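Callau Support – Hand-held Gripper Kit
Ticket 1482
Status: Solved
Product: Callau paired kit, two grippers, soft finger pads
Opened by: Anel Venter, Fovthorpe

Original message

Hi all! First off, we love this kit. We had both grippers out of the case and recording before lunch, and I've been grinning at the footage ever since. One snag, though. On the bottle and bowl task our left and right recordings drift apart, and the export stops with error 2030. Two views from the table are attached.

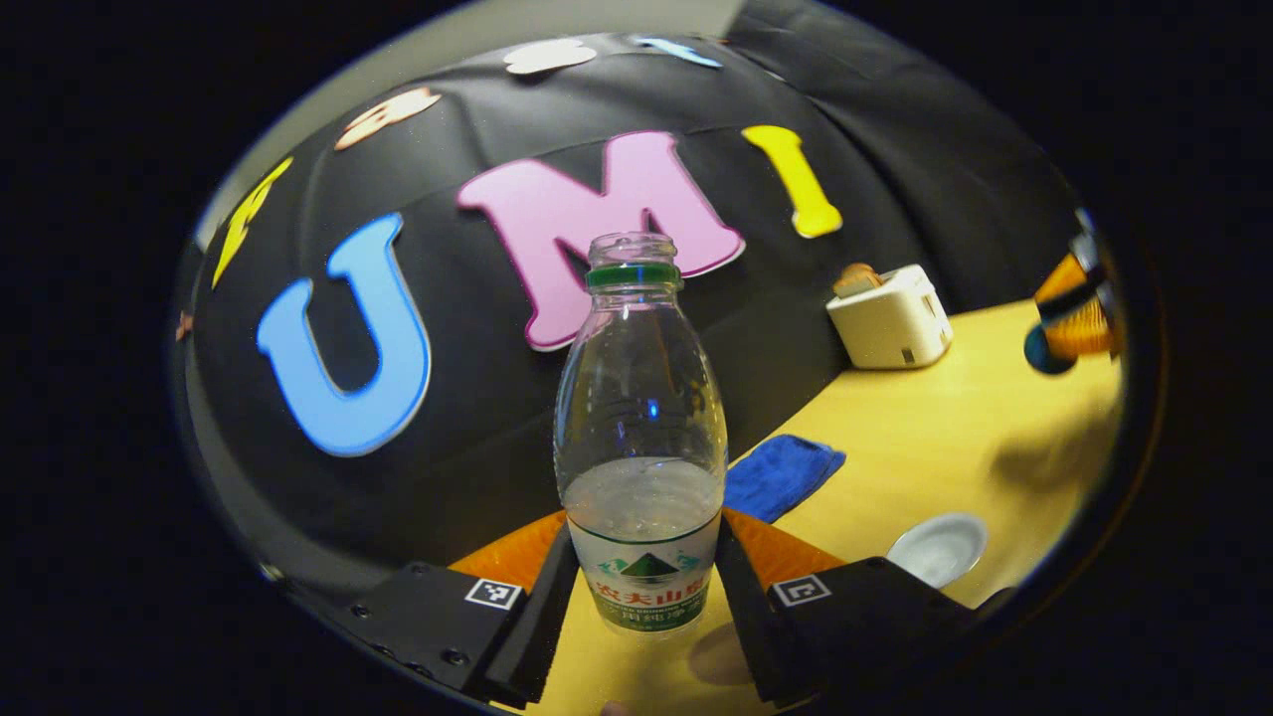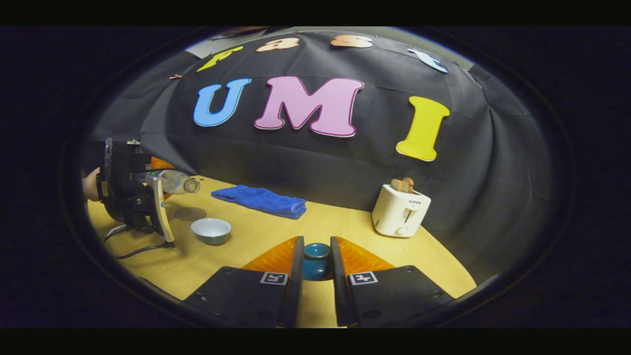

First view: bottle upright between the fingers. Second view: bottle on its side in the other gripper, bowl and blue towel on the table.

The finger markers read fine on both units, so I don't think it's tracking. Firmware is whatever came in the box in January. Anything I can try before I re-record the whole set?

Reply from Amissah, Callau support

Hi Anel, thanks for the clear report. Error 2030 means the two clips don't share a start time. Please try these in order:

Close the Flera app and power down both grippers.
Start the left one and wait for the steady light.
Start the right one, then open Flera and press Pair.
Record a short test and check the offset on the Sync page. Anything under 5 ms is good.

If the offset is higher, send me the log from the left unit. No need to delete your old clips yet.

Update from Anel

Tried it. Pairing went through the first time, but the offset came up as 49 ms, so still no export. Log attached. I also swapped the USB cables between the two units and got the same number, which I guess rules out the cables?

Reply from Amissah

It does, nice check. The log shows the left unit on older firmware than the right. Update it from the Devices tab in Flera, then pair again. For the clips you already have, open each pair and choose Realign – it uses the finger markers to match them up.

Update from Anel

That did it! Offset is 5 on one test and lower on the rest, and the export runs clean. Realign rescued all but one of the old pairs too – I'd have paid extra for that button. Only wish: could the app warn you when the two firmware versions don't match?

Reply from Amissah

Great news. I've passed the firmware warning on as a feature request and linked it to this ticket. Closing for now, reply any time to reopen.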